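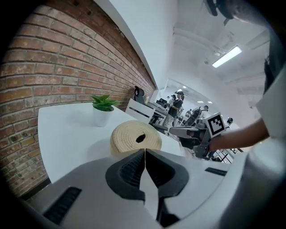
Brick wall and white-painted pipework at the Londel.

Londel Guest House: Progress Report, January through May
To: Fotini Christodoulou, Politis Hospitality Fund
From: Urs Koller, General Manager

1. Rooms

All of the second-floor rooms are back on sale. The third floor is two rooms short. Room 31 is waiting for a shower tray that arrived in the wrong size, and Room 34 has a damp patch behind the headboard that came back after painting. Our plumber has opened the wall and found a slow leak from the bathroom above. I have held off on repainting until he signs off on the repair.

New mattresses are in on both floors. We kept the old bed frames where they were sound, as agreed in our March call, and used the difference to replace the blackout curtains on the street side. Street noise is still the most common complaint in those rooms. Curtains help a little. Secondary glazing was not part of the grant and I am not asking for it in this period, but I would like to raise it for next year.

2. Bookings

We sold 219 room nights in April, against 105 in the same month last year, when the second floor was closed. The two months do not compare fairly for that reason, and I would suggest using May and June as the baseline in future reports.

Direct bookings are up. Most of them are repeat guests or people coming for events at the conference center. Families are still a small share, partly because we have only three rooms that connect. Average stay is just under two nights and has not moved.

We switched the reservation system to Listeo in February. The first three weeks were difficult. Rates for the twin rooms loaded incorrectly and several guests were charged the single rate. We honored those bookings and absorbed the loss. Since the rate tables were corrected there has been one double booking, on a Saturday rate that had been entered by hand. Front desk staff no longer enter rates by hand.

3. Breakfast

Breakfast moved from table service to a buffet in March. Service now runs from 6:30 to 10:00, half an hour earlier than before, at the request of business guests. Food waste went up in the first month and has come down since we stopped putting out the full hot selection after 9:15. Comments on the coffee are poor. The supplier has offered a different machine on trial and it should be here before the next report.

4. Laundry and linen

The contract with Brondent started in March. Pickups are daily and have been on time apart from the week of the road closure. Quality is good on sheets and uneven on towels. We returned 96 towels in April for staining or frayed edges and were credited for all of them. I have asked for a named contact at their plant so that returns do not go through the general phone line.

5. Staff

We are fully staffed at the front desk and short one housekeeper. Two people accepted the housekeeping job and then withdrew, both over the early start. We are now advertising a 9:30 start for that position. Overtime in housekeeping is above plan as a result.

Fire safety and first aid training is complete for everyone except the two newest hires, who are booked on the next course.

6. Spending

Furniture and linens are within budget. Plumbing is over, and will go further over once the leak above Room 34 has been billed. I propose covering this from the signage line, where the quote came in lower than expected. I need your approval in writing to move money between lines.

The guest elevator passed inspection. The inspector noted wear on the door rollers, and the replacement is scheduled for a quiet week in the fall.

7. Next period

Reopen Rooms 31 and 34.
Fill the housekeeping vacancy.
Install the new entrance sign and the stairwell lighting.
Send out the guest survey. We plan to mail it to 200 past guests, with a reply card and an online option.
Agree on winter rates with the conference center.

The invoices for the period are in the shared folder, sorted by budget line. The April plumbing invoice is missing its second page and I have asked for a new copy.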